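Birnel 16-cup coffee urn, six months on

I bought the Birnel urn to replace a Tavares that had finally rusted through at the tap. We use it at the hall for the monthly bird club meeting, and at home when the family is over. It's had a fair workout by now, so I can say what it does well and where it's let me down.

Capacity first. The 16 on the box refers to small cups, the kind that come with saucers. With ordinary mugs you won't get close to that. If you regularly serve a bigger group, go up a size. Birnel makes a larger one with the same lid and the same tap, and the spare parts fit both.

It brews from cold water with a basket and a centre stem, same as every percolator urn. Use a coarse grind. I tried the regular supermarket grind for the first two meetings and we had sludge in the bottom third. Since switching to coarse it has been fine. The flavour is a bit flat compared with a drip machine, and a bit stronger near the bottom of the urn. I give it a stir with a long spoon before anyone pours.

The keep-warm setting runs hot. After an hour the coffee tastes stewed, and there is no way to turn it down. You can switch it off at the wall and the double wall will hold a drinkable temperature for a while, and that's what I do now. The outside stays cool enough to touch except around the base.

The tap is the best part. The old Tavares dripped from the day I got it. This one shuts off cleanly and the lever stays down by itself if you're filling a jug. There's enough clearance under it for a tall paper cup, which was the main reason I chose it over the Imico.

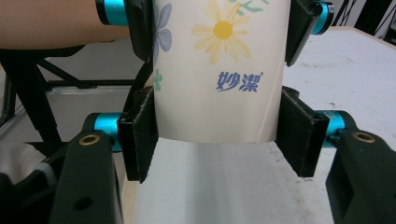

Iolanda Magalhães wrote in to say that she's had the same urn for longer than I have and hers did start to drip, at the beginning of October last year. She took the tap off, found a build-up of scale on the washer, soaked it in vinegar overnight and put it back, and it's been good since. She also says to fill it with filtered water if your supply is hard.

Ours isn't especially hard, but I've added the vinegar soak to the list for the end of the year.

Cleaning is average. The basket and stem go in the dishwasher and the lid doesn't. The inside of the urn has a seam at the bottom that holds coffee stains, and a cloth won't shift them. Baking soda and a bottle brush will. The sight glass on the front unscrews, but the instructions don't mention it and the thread is fine, so go gently.

The cord is short, under a metre, and it's the detachable type. Label it. Ours went home in somebody's box of biscuits and was missing for a fortnight. Fiachra McGrath found a replacement at Kolluton that fits, although the plug end is a slightly different grey.

I'd buy it again for the tap alone. If you mostly want something to keep coffee hot through a long afternoon, look at a pump flask and fill it from the urn.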